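We use cookies to keep this site running. OK / Settings

Clurkier: our plate-handling arm, week six

So the arm lives on a bench at Grondlow, our shared workshop, and I've been fighting with the gripper all of May! We gave up on the first fingers (printed, far too fat) and went for slimmer ones.

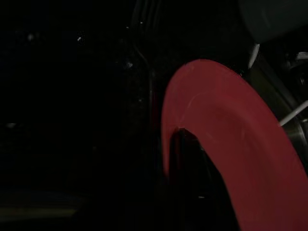

Wrist camera view, red plate and one white finger tip.

I set the grip timeout to 320 ms and logged 56 tries on the old fingers before swapping. Next job is lighting, then the new wrist code – wish me luck.

3 comments · 105 shares

© Clurkier student build | Contact | Back to top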